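Flallel Weekend, the Long Version

OK so I promised my pledge sisters I'd write up Flallel Weekend before I forgot half of it, and then December happened, and finals happened, and now I'm sitting at my parents' kitchen table at 2 in the morning finally doing it. Sorry!! 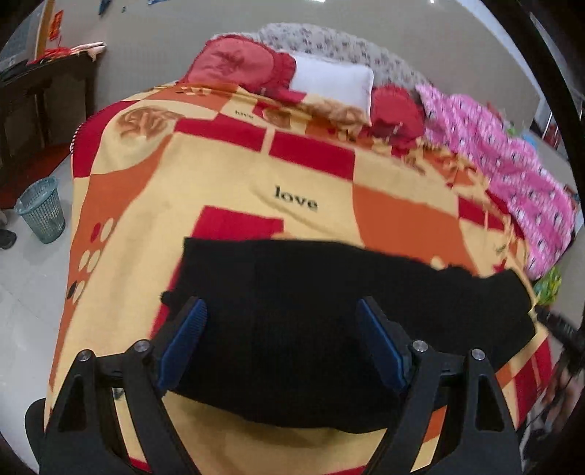
If you weren't in the chapter last year, Flallel is our big fall fundraiser, and it's the one thing all the alumnae still come back for (the name is from a song the founders made up and the rest of the song is lost, please stop asking). We raise money for the Becerra reading program in town, and this year the goal was $4000, which felt kind of bananas when Kha Lương wrote it on the whiteboard in September. Our old president would have passed out.

Kha was philanthropy chair and I was her second, so I spent most of October on the phone. I called the Idlow Grill so many times that the guy at the counter started answering with "hi, sorority." They gave us the back patio for Friday night – and a tray of those little corn things I would fight a person for. Then the patio flooded, so we crammed everyone inside, and it was loud and sweaty and so much better than the patio would've been.

Saturday was the kickball tournament against the Hetora house. We lost. I don't want to talk about the score. I will say that their pitcher played in high school and I feel like somebody should have brought that up before we agreed to the bracket. The alumnae team beat us too, and three of them are over fifty, and one of them slid into second base like it was the World Series.

The auction was the part I was dreading because I had to hold the microphone. My hands were shaking for the first couple of items and I called a gift basket "him." But then two of the moms got into a bidding war over a quilt, and after that I just sort of kept pointing at people and yelling numbers, and it went fine. Kha did the totals in the kitchen and came out crying, so I started crying, and we hadn't even heard the number yet.

We made it, by the way. Past it, with the late Venmos!

Things I want next year's chair to know: order the shirts before midterms, get the tape from the closet upstairs and not the one by the laundry, and call the alumnae early in the evening because they go to bed. Also ask about the corn things.

I'm back on campus in 2 weeks and I still have a box of raffle tickets in my trunk if anyone wants them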